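Home Topics Animals Space Machines Your Body Teachers

How robots learn to pick things up by copying people

June 2023
By the Zerine science desk

If you wanted to teach a friend to tie a knot, you could write out the instructions. You would soon find that it takes a lot of words. It is much easier to say "watch me", tie the knot slowly, and let your friend have a go.

Some robots are now taught in the same way. Scientists call it learning from demonstration. A demonstration is when one person shows another how to do something. A research project called Sendby has been testing how many demonstrations a robot hand needs before it can manage a simple job without help.

The old way

For a long time, most factory robots were given a list of exact movements. Move the arm to this spot. Close the gripper. Lift. Move to the next spot. Open the gripper.

This works very well if everything is always in the same place. A car door on a production line arrives in the same position each time, so the robot can repeat itself all day. If the part is turned a little to one side, the list of movements is wrong. The robot does not know that. It closes its gripper on the air next to the part and carries on.

Your own hands don't have this problem. When you reach for a cup, your eyes and fingers keep making small changes along the way. You have been practising since you were a baby.

A hand with fingers

A simple gripper has two flat jaws, like a pair of tongs. A robotic hand has several fingers, and each finger can bend. That gives it more ways of holding an object, but it also makes the hand harder to control, as all the joints have to move together.

The fingertips matter a lot. The ones on this black hand are pale yellow pads. A camera placed low down near the hand can look at the fingertips and the surface under them at the same time, and the robot can use that close view during the last part of a reach. 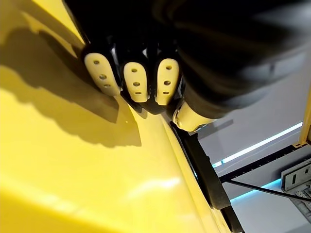 How a demonstration is recorded

In the Sendby project, a person controls the robot from a short distance away. When the person moves their hand, the robot's hand moves too. While this is going on, a computer saves two kinds of information. One is what the cameras see. The other is the position of every joint, measured many times each second.

One go at the job, from start to finish, is called an episode. An episode might last less than a minute. The person then puts everything back and does it again, with the object in a slightly different place. This part is important. If the object were always in the same place, the robot would only learn about that one place, and it would be no better off than the factory robot with its list.

Mistakes are recorded as well. The team marks those episodes so that they can be left out or studied separately.

What the computer does next

The recordings are given to a computer program called a model. The model is shown a camera picture from an episode and has to guess how the hand moved next. At first its guesses are poor. Each time, the program compares the guess with what really happened and changes itself by a tiny amount. After a very large number of guesses it gets much closer.

Then the model is tried out on a real robot, with no person steering.

The test area

Robots are often tested on plain furniture with a small set of objects. The yellow table has two levels, which makes it useful for practising both high and low reaches. Reaching for something on the lower level is the harder of the two, because the hand must go in under the top without bumping it.

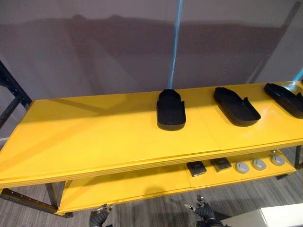
The yellow table, with black shoe-shaped objects on top and pads and round pucks on the shelf underneath.

What the team found

The team trained the model more than once, using a different number of episodes each time. With 116 episodes, the robot could usually reach the right object but often let go too early. With more than 1,000 episodes, it dropped things much less often.

They also tried moving the objects to 8 new positions that were not in any of the recordings. The robot managed most of them. It had trouble with 4, all of them near the ends of the table.

This is one set of tests on one table. A different table, or a room with different lights, could give different results. The team plans to repeat the work in September with another set of objects.

Words to know

Demonstration: showing how something is done.
Episode: one recorded go at a job.
Joint: a place where a finger or arm bends.
Model: a computer program that has learned from examples.

Last updated: June 2023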